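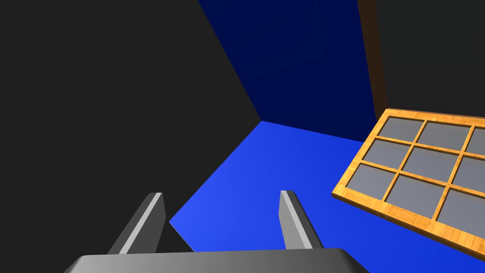 Fedideo is a household simulator for two-armed mobile robots, sold by Dumeck and shown to prospective buyers at the firm's open day in Ollville on 29 April 2021. It is meant for teams who want to rehearse domestic tasks before risking hardware, and it was reviewed with that use in mind. The default operator layout gives the wrist view as much screen area as the head view, and that choice sets the character of the whole package. With the gripper open and holding nothing, the palm lies along the bottom of the picture, the fingers point away from the operator, and an orange-framed panel with flat grey panes fills much of the right side against a bright blue floor. The gap between the fingers is easy to read. Distance is harder. The floor and the walls carry no visible texture, so there is little to judge approach speed by until an object with an edge comes into view. The faint grain on the panel frame helps more than one would expect.

The demonstration was given by Friederike Petersen, who looks after the motion side of the product. Visitors were shown a prepared session and then allowed 10 minutes each at the controls. I took my turn early and went back to watch others, so the remarks on handling below rest on a short trial and should be weighed accordingly.

Installation

Dumeck supplies Fedideo as a single package with a separate licence file. Installation was done in front of us on a clean desktop machine and went through without intervention. The sample house opened at the first attempt. The software asks where to store its logs before it does anything else, a sensible habit that other vendors could copy. The installer does not check that the graphics driver is recent enough. According to Petersen the requirement is in the release notes, but I would prefer a warning on screen.

Control

Input is through Hapeta, the firm's own pair of hand controllers. They are sold separately and are not strictly needed, as the arms can also be driven from a script or, slowly, from the keyboard. Each controller moves one arm. A trigger closes the fingers in proportion to pressure and a thumb switch changes between moving the hand and moving the base.

The hand mapping is good. Small movements stay small, and the filtering does not add a noticeable lag. The base mapping is less good. Turning the body while holding one hand still in space is a normal thing to want, and the software offers it as an option, but the option is reset each time the session is restarted. I lost part of my turn to this. A visitor after me lost rather more of hers.

Joint limits are signalled by a short buzz in the controller. No indication is given of which joint has reached its limit. On a long arm this matters, because the remedy depends on whether the wrist or the shoulder is at fault. The information is present in the log and could be drawn on screen with very little work.

Cameras

The head view can be pitched and rolled with the body, and by default it is not levelled. When the robot leans, the room leans with it. Petersen's argument is that a real head camera behaves in this way and that a policy trained on levelled views will be surprised later. I accept this for recorded data. For a person at the controls it is tiring, and a levelled display with the raw view saved in the background would satisfy both parties. She noted the request, though without promising anything. 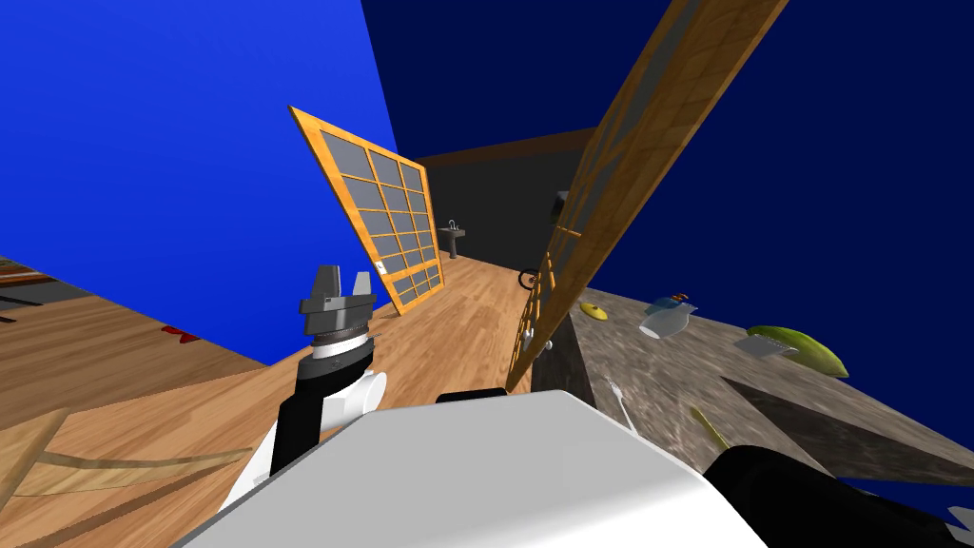

Views can be switched during a session without interrupting the recording. The switch itself is logged, so it is possible afterwards to work out what the operator was looking at when a given command was sent. This is useful and I have not seen it done as neatly elsewhere. The time stamps come from the simulation clock. A second set from the machine clock can be added in the settings, and anybody measuring operator reaction should do so.

Rendering is plain. Large surfaces tend to be a single colour with simple shading, while worktops and floorboards are given a pattern. Small kitchen items are recognisable by outline but would not be mistaken for the real article, and I had to look twice at a few of them. Anyone training a vision model solely on these pictures should expect to do further work on real ones. Dumeck's printed sheet says as much, in small type.

Contact and physics

The supplied task set contains nine exercises, most of them concerned with picking up, placing and opening. I tried two. The first was to lift a mug-sized object from a worktop and set it down again. The fingers closed cleanly and the object did not creep in the grip, even when I shook the controller deliberately. On release it rocked and came to rest in a believable manner.

The second was to take hold of a thin utensil lying flat. This was worse. The fingertips are blocky and the object sits very close to the surface, so the fingers press on the worktop before they reach it. The same difficulty exists on hardware, but on hardware the fingertip pad gives a little. In Fedideo it does not, and the arm jumps when the contact force builds up. The stiffness can be lowered in the configuration file. It would be better lowered by default.

Support and price

Friederike Bauerfeind handles licences and was frank about what is covered. The academic price includes updates until the following December, after which the existing version keeps working and updates stop. Commercial terms are by quotation. Faults are reported by e-mail, and the log from the session in question must be attached. There is no public list of known faults. For a package at this price there ought to be one.

The manual is clear on installation and scripting and thin on the physics settings, several of which are named without units. I asked for the units of the damping term and was given them promptly, written on the back of a visitor badge.

Assessment

Fedideo is worth a trial for groups that need recorded two-arm demonstrations with dependable logs. The wrist view and the hand mapping are its strongest parts. Fine grasping on flat surfaces needs adjustment before the results can be trusted, and the base option that resets itself should be corrected in the next release. Groups with their own input devices can leave Hapeta out of the order at first and add it later, as the licence is not affected.

Home Reviews Simulation Grippers Events Archive Contact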